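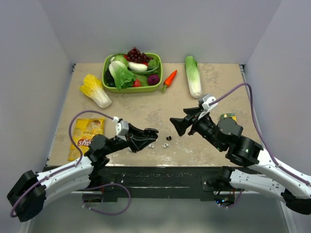 Home Products Teaching Kits Spares Support Contact

Kindance Two-Arm Teaching Station

Complete bench for showing a two-arm robot a job by hand or by remote control. Arms, grippers, table, walls, cameras, recorder. Ships on one pallet. Software license included for the first seat, extra seats see price list.

Who buys it: labs, small integrators, training rooms. People who want to record a lot of short tasks and not rebuild the bench every time.

What you get

- Left and right arm, mounted to the front rail, same height
- Two black grippers, one per arm, quick change
- Wrist camera on each gripper, plus one fixed camera for the whole table
- Tabletop with back wall and two side walls, plain pale panels
- Two Iven hand controllers, with stands
- Foot pedal (start / stop / throw away)
- Recorder box, cables, cable ties, hex keys
- Printed setup sheet. Read it before you power up, please

Not included: monitor, chair, props. Props are on the Spares page, or use your own.

Two ways to teach

By hand. Press the soft button on the wrist and the arm goes light. Take hold of it above the gripper and walk it through the job. Good for slow reaches, checking range, teaching a start pose. Bad for anything where your own hands end up in the wrist camera – you will see your thumbs in every clip. One arm at a time is the comfortable way to do it. Two people can do both arms but they need to agree who leads.

By remote control. Sit back, one Iven controller in each hand, arms follow. Squeeze the trigger to close the gripper, let go to open. Let go of the side grip and the arm freezes where it is, so you can bring your hand back to a comfortable spot and pick up again. This is what most customers end up using for recording. Takes a morning to get used to. Expect the first clips to be slow and a bit wobbly, keep them out of the training set.

You can mix the two. Start pose by hand, rest by remote. The recorder tags which is which.

Scale of motion can be changed on the fly. At full scale your hand and the gripper move the same distance. Drop it for small parts, the arm then moves less than you do and your hands shake less where it counts.

Choosing things to practice on

Customers ask this more than anything. Short answer – mix sizes. A basket of play vegetables and a couple of snack bags teaches grip width and soft packaging. Cabbage, carrot, grapes, all different shapes, all cheap. Then put small hard stuff on the same table. Ear clips are good, the little C-shaped kind, black ones and white ones. They sit low, they can turn any way up, and there isn't much to get hold of. If your operators can pick those up cleanly they can pick up most things.

Leave the big items where they are while you work the small ones. The background then changes less between clips and you can move it on purpose later, when you want variety.

Watch the light. The tabletop shines a bit under strong overhead lamps and a white part near a bright patch is harder to make out on the wrist camera. Turn the lamp, or move the part.

For small parts come down from above with the gripper open, look through the wrist view and get the item between the fingers before you close. Operators who only watch the fixed camera tend to close early.
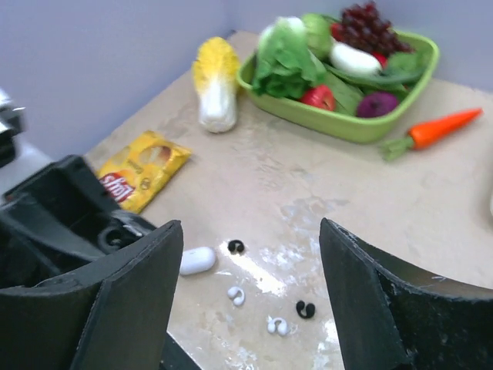

Recording

Press pedal, do the task, press pedal. One clip. Double press throws the last one away, and there is no undo on that so go easy.

Each clip stores the camera views, joint positions for both arms, gripper opening, and the controller input. Clips are named by task and number. You can add a note by voice at the end, handy for "dropped it" or "wrong one first".

How many do you need? Depends on the task. For a simple pick and place with one object we suggest 200 clean clips before the first training run. For small parts in random positions plan on 600. For jobs that need both arms at once, like holding a case with one and putting something in it with the other, more than 1000 is normal. Do them in short sittings, tired operators make bad clips.

The recorder exports to plain folders. No lock in. The Rizzi viewer comes with it and plays all camera views side by side, with the gripper curve underneath. Trim the dead time at the start and end of each clip in there, it has a batch button.

Setup

1. Bolt the table down or lock the casters. Do not skip.
2. Fit the side walls, then back wall. Corner fittings click in from above.
3. Plug both arms into the control units under the front rail. Left to left, right to right.
4. Run the wrist camera cable up along the arm and leave slack at each joint. Tight cables get pulled out of the conector, most common support call we get.
5. Power on, wait for both arms to home. Hands off the table while they do it.
6. Pair the controllers. Check left hand moves left arm. Really check.
7. Record 3 test clips and play them back in the viewer before you start for real.

Options

Fleltmont finger set – narrow fingers with softer pads, for clips, caps, small cases. Swaps with two screws per finger. Recalibrate the gripper afterwards.

Longer wrist cables – if your arms need to reach right across each other.

Second operator kit – extra pair of Iven controllers and a handover switch. Lets a trainer take over in the middle of a clip. The recorder marks the handover.

Tabletop spare – the top is a wear part. Scuffs don't hurt anything but some customers like a fresh one between projects.

Common questions

Can I use my own grippers? Yes if they fit the flange and draw no more current than ours. Ask for the drawing first.

Does it run without the walls? It does, but then people walking past end up in your clips. We'd keep them on.

Can it play back a clip directly? Yes, replay mode, half speed by default. Objects must be in exactly the same place. Replay is for checking, it is not a trained policy and it won't look for anything.

Left handed operators? Fine, pedal can go on either side. Controllers are marked but you can swap them in settings.

Lead time and ordering

Stations are built to order. Orders placed now ship in June. Finger sets and cables are in stock and go out seperately. Tell us your table height and mains voltage when you ask for a quote, otherwise we have to write back and it takes longer.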